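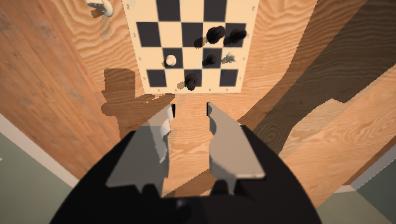

Nendesine Manipulation Group

9 Jun 2020

I worked from home again, with the simulator on the big screen and the notes on my knees. In the morning I finished to compare the two grippers for the chess task. Until now I used the Cirnovari model, because it came with the arm and I know its numbers. Today I gave the wide plate fingers the same work, with the wrist camera at the same height and the same starting positions of the pieces.

I like these fingers more than I expected. They are flat and have steps cut in the inner edge, so a piece with a round head has a place to rest. With the Cirnovari pads the pawns often turned a little when the grip closed, and then they stood crooked on the new square. With the plates I had 289 tries and only 12 pieces fell over. I must be careful with this result. The friction in the simulator is a value that I typed myself in March, and I don't remember well why I chose it.

The bad side is the width. When two pieces stand next to each other near the right edge of the board, the open fingers need more room than the squares give. I tried to come in with the wrist turned, and it was better, but the planner needs longer and sometimes it chooses a strange path over the corner of the table. I wrote to Na-rae Kong and asked if she can make a narrow version of the right finger. She answered very quickly — she thinks she can take away some material on the outside, but the steps must stay.

The second problem is the light. The arm throws a dark shadow on the wood beside the board, with an outline like small blocks, and this is my shadow map setting. I changed it to 4000 and the computer became so slow that I went to make tea. I put it back. For the camera comparison I want soft light and hard light both, so it will have to be solved before next week. One of the pieces also looks half transparent and gray on its light square. I don't know yet if it is the material or the renderer. I saved the run as number 3552 to look again with fresh eyes.

After lunch I started with the Nillell controller. I could not say much about it yet. It closes the fingers more gently than the old one, but it waits a moment before it lifts, and I did not find the parameter for this. The manual has one page about it and the page is mostly a table.

Tomorrow: ask for the new finger file, read the friction notes from March, and call my mother before dinner.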